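The Night Shift at Plindier

I loved the Jellow arm from my first Tuesday. It could stack blocks for hours and never sulk! Then came cycle 79, when it lowered its fingers over the tall block in the tray, fingers wide, and forgot how to close them.

Fault 15, said the panel. Grip timeout. I had read all 300 pages of the Bednárik manual (twice, gladly) and fault 15 wasn't in it. What a night!

I hit the stop, locked out the power and crawled under the bench with a flashlight in my teeth, happy as a kid in a creek.

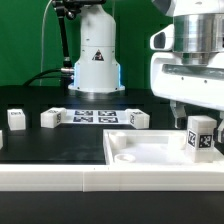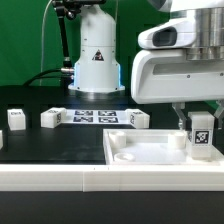

2. What Rarum Wrote Back

"Please send the log," they wrote. I sent all 1,000 lines before breakfast.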